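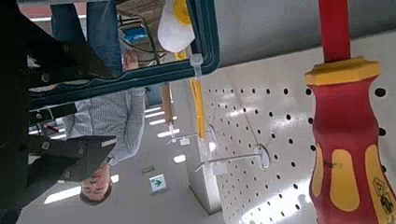
My dad never threw out a tool in his life, and when he moved to the condo last September I got all of them. Four crates! I had a one-car garage with a car in it and a husband who wanted to know where the crates were going, and I told him I'd have it sorted by the weekend (I did not have it sorted by the weekend).

What I really wanted was to learn how to fix things, because I'd reached 41 without ever changing a faucet washer. So I signed up for the Tuesday night home repair class at Stokelel, the little workshop over the bakery, and I've been going ever since. Ghazala Kazmi teaches it. She's 73, she wears an apron with burn marks on it, and she made us spend the whole first night taking a doorknob off and putting it back on. I loved it. I went home and did every doorknob in the house.

The second week was drywall, and I was terrible. My patch looked like oatmeal. Orlando, who shares my bench, kept telling me to use less mud and I kept using more. You want thin coats, and you want to leave them alone overnight, and I am not a person who leaves things alone.

But I fixed the kitchen faucet in March, by myself, with Dad on speakerphone yelling about the shutoff valve. A plumber had quoted us $200. The washer came out of one of his crates, from a baby food jar with my brother's name still on the lid.

The car lives in the driveway now.

More from the Home pages
Walter Alvarado on painting a porch in the rain
Squeaky stairs and how we live with them
Readers write: the worst wallpaper I ever took down
A beginner's garden on a very small balcony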